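Lab notebook, coffee counter cell
28/06/2022
Entry by Adi Latuheru

Arm at the coffee counter, project Lekeo. Purpose today: re-check payload and tool data after the fingertip swap, redo the bin frame, sort out the gripper cable. Arm is the Franka, tool is the two-finger parallel gripper. Nothing on the counter gets moved during teach except where noted.
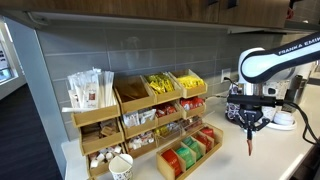
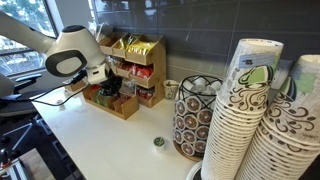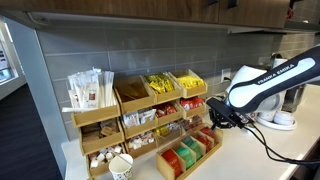

1. State on arrival

Arm parked, brakes on, no fault in the log since last session. Controller booted clean. Hand homed on second attempt. First attempt stopped short with a width error, same as before the fingertip swap, so the new tips are not the cause. Cleared it by jogging open and homing again. Leaving that on the open list.

Base bolts checked with the torque wrench, all at the Geraghty sheet value, no movement on any of them. Paint marks still line up.

2. Cable

The gripper cable runs down from the wrist and across the counter. It is fine with the arm folded back toward the coffee machine, but at full reach toward the tall organizer it goes tight before joint 6 is where I want it. Let out more slack at the wrist clip and moved the second clip up the link. Swept joint 7 through the working range at low speed with the e-stop in hand. No pull on the connector at either end.

Slack now lies on the counter. Rule until the new clips come in: no straight-line moves below tray height on the machine side. Wrote this into the cell file as a keep-out box so it does not depend on anyone remembering.

Clips ordered through Jedasell. The last batch from them had the wrong inner diameter, so measure one before fitting.

3. Fingertips and tool data

Replaced both tips. Old ones were rounded over at the contact edge and had started to slip on foil sachets. Screws got threadlocker this time, blue, small drop. Old pair is in the drawer, bagged and tagged, in case we want to compare wear.

New tips are longer, so the tool center point was wrong by the full difference. Redid it with the four-point method against the pin. Residual was acceptable on the second try. The first set had two poses too close together in orientation, my mistake. Spread them out more.

Tool mass and center of gravity updated in the end-effector settings. Before the update the arm drifted down in hand guiding. After the update it holds still in three poses: folded, mid reach, and low over the tea box. Drift check is one minute each, hands off.

4. Bin frame

Organizers sit loose on the counter, and they shift when people refill them. The frame taught last time was off at the far end of the stepped organizer, enough for the tip to touch a divider on approach.

Retaught as follows:

- pushed both organizers back against the tile and squared them to each other
- touched off the front left corner, front right corner, and top back edge of the stepped organizer
- saved as frame 2, old frame kept as a backup under its date code
- offsets for the individual bins left alone, they are relative to the frame and were good

Tea box is taught separately and has its own frame. It sits forward of everything else and gets bumped the most. I would like a stop strip under its front edge. Asked whether the Droltavley people mind us sticking things to the counter, no answer yet. Masking tape for now.

Also to settle: the coffee pod carousel. The basket on top raises the total height, and the transit plane was set without it. Raised the plane to clear the basket and reran the transit path empty at 10 percent, then at normal speed. Clears with margin. If anyone heaps the basket higher, check again.

5. Force limits

Grip force for the paper packets was still at the value used for the pods. Too high, it creases the packets and they come out of the bin in a bent state that the release does not like. Made separate entries for packets, sachets, and pods. Packet value is a first guess and needs a proper run.

Contact threshold on the downward approach lowered one step. It now stops on the bin wall without shoving the organizer back. Tested by hand with a deliberate offset, six tries, organizer stayed put each time.

6. Run

Short cycle run after all the above, tea box only. 186 cycles before I stopped it. No protective stops. Two missed grips, both on the rear compartment, both with the sachet leaning away from the tip. Likely approach angle. Did not change it today, too many other changes already in this entry.

Cycle counter on the hand is at 500 from the last reset, logged. The tip inspection interval stays at 3000 unless the new material wears faster.

7. Open

- homing width error, watch and log the width value each time
- wire clips, measure before fitting
- stop strip for tea box, waiting on Droltavley
- packet grip force, full run needed
- rear compartment approach angle, try a few degrees of tilt
- annual joint check falls in September, book the arm out for it

Frame files and tool settings are copied to the shared folder. Arm left folded, brakes on, controller shut down.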